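Surnari Hand-Held Gripper Pair
Planning and ordering information

The Surnari pair is a set of 2 hand-held parallel grippers for recording manipulation tasks in homes, hotels and laundries. One person works both tools. There is no arm to mount and no floor space to reserve, so most of the budget goes to operator time and spare parts.

Price per pair: $600
Replacement jaw set: $79
Field case with charger and spare jaws: $391

Prices are ex works Brimstead. Freight is quoted separately. Orders of ten pairs or more are handled by Arumugam Supply, our distributor in Drakville.

What to budget for

Cloth work is harder on jaws than boxes or bottles. Knit fabric bunches between the tips and drags on the inner edges, and prints and seams add to the wear. If your plan is mostly laundry, order one replacement jaw set per pair at the start. For kitchen or shelf work you can wait until the first inspection.
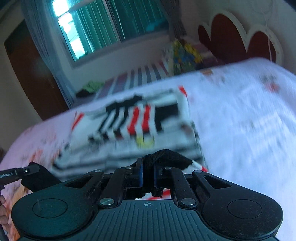
Equipment Guide, Issue 2, p. 79

Folding a printed garment on a bed takes both hands, with one tool pinching fabric at each side. A single gripper can pick up and drop cloth but is a poor choice for folding, and we no longer sell singles for garment projects. Bedrooms also tend to be tight, with a second bed or a wall close by. Allow the operator room to stand at the long side of the bed and turn both wrists freely.

Plan on one pair per operator. Sharing a pair between shifts is possible, but the grips need to be readjusted each time and the jaws rechecked before recording starts. Keep a soft brush with the set. Dust and lint settle on the housings and should be cleared from the pivots at the end of the day.

Not included: recording computer, storage, mounting hardware for fixed arms, operator training.

Lead time is four weeks for single pairs. Orders placed after October ship the following year. Jaw sets are normally in stock.

To request a quote, send the number of operators, the type of task and the delivery address to the Brimstead sales office.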